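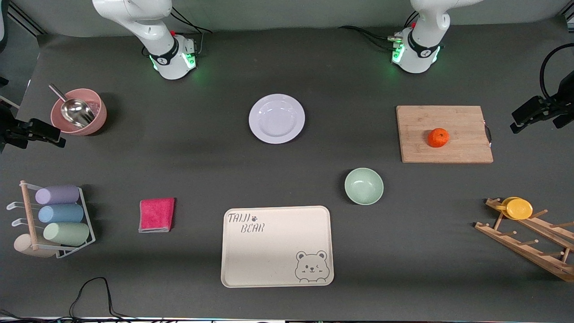

Two white arms at the back of a dark gray tabletop

How to Score a Limited-Overs Cricket Match by Hand

Club sides lose more arguments to bad scoring than to bad umpiring. If it is your turn with the book, this page takes you through a 20-over innings from the toss to the final check. It assumes you know what a wicket and an over are, and have never filled in a scoresheet before.

What you need

A scorebook with a batting section, a bowling section and a running total. Two pencils and an eraser. A pen in one other color if you like to mark each bowler separately. A watch. A seat with a clear view of both umpires.

The examples come from a game between Trevden and Cellolham in April. Trevden batted first and made 130 for 7.

Before the first ball

Get both team lists on paper from the captains, with initials where two players share a last name. Write the date, the ground, who won the toss and what they chose. Write in the two opening batters in the order they will face. Leave the rest of the batting order blank, even if the captain has given you one. Captains change their minds.

Ask the umpires which local rules are in force. The usual questions are how many overs each bowler may have, how many runs a wide is worth, and whether a no-ball brings a free hit. Write the answers at the top of the page.

The basic marks

Dot ball: a single dot in the bowler's box.
Runs off the bat: the number, as 1, 2, 3, 4 or 6.
Wide: a plus sign, with a dot in a corner for each extra run taken.
No-ball: a circle. If the batter scores off it, write the runs inside.
Bye: a triangle pointing up.
Leg bye: a triangle pointing down.
Wicket: a W in the bowler's box if the bowler gets credit. A run out goes in as a dot, or as the runs completed before it.

Every ball gets recorded in two places, the batter's line and the bowler's box. Runs then go in the running total as well. Get into the habit of doing it in the same order each time: batter, bowler, total. When a ball causes confusion on the field, you will still know which of the three you have done.

Recording an over

Say the first over goes dot, single, four, wide, dot, dot, two. In the bowler's box you write a dot, 1, 4, plus, dot, dot, 2. There are seven marks, and one of them is the wide, so the over is complete with six legal balls. It cost eight runs: seven off the bat and one wide.

The batter who faced the first ball has a dot and a 1. The other batter has a 4, then the wide, then two dots and a 2. The wide does not count as a ball faced, but most books have you mark it on the batter's line anyway so that the line can be checked later.

At the end of the over, write the team total and the wickets down next to the bowler's box. Read it out to the other scorer. If you disagree, sort it out before the next ball if you can. If you can't, put a small pencil mark at the end of that over and go back at the drinks break.

Answering the umpire

An umpire's signal is not finished until the scorer answers it. Raise an arm, or a white card if the ground is large, and hold it until the umpire looks away. If two signals come together, such as a no-ball and then a four, answer each one.

Wickets

When a wicket falls, write these down before the new batter gets to the middle:

How the batter was out, and the fielder if there was one.
The bowler, unless it was a run out.
The batter's score and balls faced.
The team total at that moment, for the fall of wickets line.
Which batter is on strike next.

The last one causes the most trouble. Competitions have not always used the same rule for a catch where the batters crossed, so find out before the start. Under the current Laws the new batter comes in at the end the striker was out, unless it is the end of the over.

Trevden lost their last wicket to a run out going for a second run. The first run had been completed, so it counted. The bowler was charged with one run and no wicket.

Bowling figures

At the end of the innings, give each bowler a line with overs, maidens, runs and wickets. Wides and no-balls count against the bowler. Byes and leg byes do not. A bowler taken off after two balls of an over has an overs figure such as 3.2, meaning three overs and two balls. It is not a decimal, so don't add it up as one.

Checking the innings

Add the batters' scores. Add the extras. The two together must equal the team total. Then add the runs conceded by all the bowlers, plus byes and leg byes. This must come to the same number.

For Trevden, the batters made 117 and there were 13 extras, which gives 130. The bowlers conceded 123, and byes and leg byes came to 7, which also gives 130.

If the two sides don't match, look at the wides first. A wide written in the bowler's box and left out of the extras is the usual mistake. After that, look for leg byes credited to the batter.

After the match

Have both captains and both umpires look at the page. Take a photo of it before the book goes back in the bag. Enter the result on the league site the same evening, with the full bowling figures, and keep the paper book until the season's averages are out.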